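## 3.2 Shelf life of sourdough rye loaves under household storage

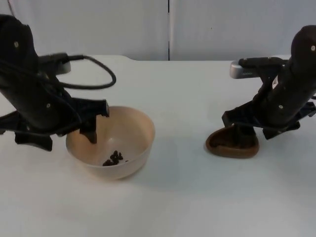 How long does a rye loaf stay acceptable to eat once it has been cut? Five days in a paper bag and eight in a lidded bread bin, if the kitchen is kept at ordinary room temperature.

These figures are medians over the 47 households that completed the storage diary. Each household received loaves from a single bakery, Tolley, baked to the same recipe and delivered within six hours of leaving the oven. The flour was a medium rye from the Pranditz mill, mixed with strong wheat flour at a ratio of three to two. Salt was held at 1.8 per cent of flour weight throughout.

Participants scored a slice each morning for firmness, smell and dryness of the crumb, using the five-point scale given in Section 2.4. A loaf was treated as no longer acceptable on the first day that any score fell below two. Visible mould ended the trial for that loaf whatever its other scores. In all, 1,410 slices were scored, of which 66 were left out because the diary page had no time of day or the slice had been toasted first.

Firmness was the limiting score for loaves kept in paper. The crust lost its bite overnight, then hardened from the cut face inwards, and most households noted a dry band under the crust by the fourth morning. In the bread bin the order was reversed – the crumb stayed soft, but a sour or musty smell was recorded before the loaf became firm. Mould appeared in both groups, more often in the bin, and nearly always at the base of the loaf where the crust was thinnest.

**Figure 3.** Two robot arms above a white table with a bowl and a dish.

Loaf size had a smaller effect than expected. The 800 g loaves outlasted the 400 g loaves by one day in paper and by less than a day in the bin, a difference within the spread between households. Placing the loaf cut side down on a board gave scores close to those for paper over the first three days and poorer ones afterwards. Refrigerated loaves, tested in a side group only, became firm by the second day. This agrees with the known effect of low temperature on starch, and the group was not continued.

Two limits should be noted. Kitchen humidity was recorded once a day, in the evening, so short peaks from cooking were missed. The diary also relied on untrained tasters, and 205 of the retained slices were scored by a second member of the household. Removing these slices moved neither median. The analysis in Section 3.3 therefore keeps them, and turns to the wheat loaves, for which the Brondar recipe was used in place of the rye.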